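Cuaderno de taller — promociones y reparto
9 de julio de 2019
Apunta: Renata Retamal

Empiezo por lo que me tiene contenta: ¡ya tenemos la gorra! Llevábamos dándole vueltas desde la primera reunión con los de Sundaram (que si bufanda, que si abanico, que si una bolsa de tela que luego se queda en el asiento) y al final ganó la gorra desmontable de cartulina, la que viene plana y se cierra con dos lengüetas. El partido es en agosto, a pleno sol, y la grada de enfrente no tiene techo, así que alguna ventaja llevamos.

Pruebas de plegado. Hicimos 19 con la cartulina de Cenis y otras 19 con la de Grostton. La de Cenis marca mejor el doblez, pero la tinta se cuartea justo encima de la visera y el nombre del patrocinador queda como roto. La de Grostton es más blanda y más fea al tacto, aunque aguanta mejor que la abras y la cierres. Hyun-seo la abrió y cerró diez veces seguidas y la lengüeta seguía entera. Con Cenis se rompieron dos. Me quedo con Grostton si nos mantienen el precio, y si no, pedimos a Cenis que mueva la franja de color un par de dedos hacia atrás.

Instrucciones. Las escribí yo y estaban mal, lo reconozco. El paso tres decía «introducir pestaña A en ranura B» y resulta que las letras no iban impresas en la gorra, jaja. Divya propone quitar el texto y dejar solo dibujos. Me gusta. En la grada hay ruido, la gente lleva un bocadillo en la mano y no va a leer un párrafo. Lo que sí quiero mantener es la dirección de la web de abonos en el interior de la visera, porque es lo que miras mientras la montas.

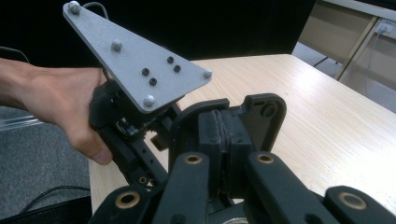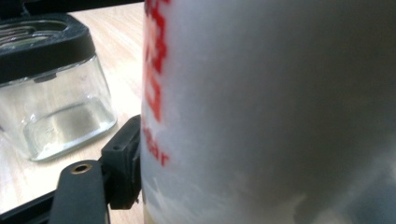
Cuaderno n.º 9

Sigo con el reparto, que es donde yo veo el lío. Mohandas quiere darlas en los tornos, una por persona, al pasar la entrada. Yo prefiero dejarlas puestas en los asientos desde la mañana. Lo hablamos un rato largo y cada uno se fue con su idea — mañana le vuelvo a insistir. En los tornos se forma cola (ya nos pasó con los imanes del calendario, qué tarde aquella) y si encima la gente se para a montar la gorra allí mismo, no entra nadie antes del himno. Lo malo de los asientos es el viento. Keerthana dice que con una gomita en el reposabrazos bastaría, pero alguien tiene que poner las gomitas, y ese alguien me temo que soy yo.

Tallas. Con los dos agujeros que trae la muestra, a un adulto le va bien y a un niño se le cae hasta la nariz. Pedir un tercer agujero más cerrado. Pregunté a Sundaram y me dicen que el troquel se puede cambiar antes de la tirada grande, después ya no. O sea, ¡esta semana!

Agua. Metimos una gorra de cada clase debajo del grifo, por si cae una tormenta de las de verano. Las dos acabaron hechas una pasta. Fludeo ofrece un barniz mate por encima que sube el coste hasta un 9 %, y a mí me parece mucho para una cosa que se usa una tarde. Divya no está de acuerdo: dice que la gente se las lleva a casa y luego a la playa, y que ahí es donde de verdad se ve la publicidad. Puede que tenga razón. Le he pedido que traiga la cuenta hecha con barniz solo en la cara de fuera.

Color. Rojo descartado, que es el del rival. No sé cómo llegamos tan lejos sin que nos diéramos cuenta.

Pendiente:
— Llamar a Grostton por el precio (yo).
— Dibujos de montaje, segunda versión (Divya).
— Tercer agujero en el troquel, confirmar por escrito (Keerthana).
— Mohandas mira con el club a qué hora abren las puertas.
— Devolver a Cenis el muestrario, que lo piden ya por segunda vez.

Las gorras buenas de la prueba están en el cajón de abajo, con el sobre de las lengüetas rotas. No las tiréis, quiero enseñárselas al impresor.

Contacto: Renata Retamal, taller de promociones | © 2019 | Volver arriba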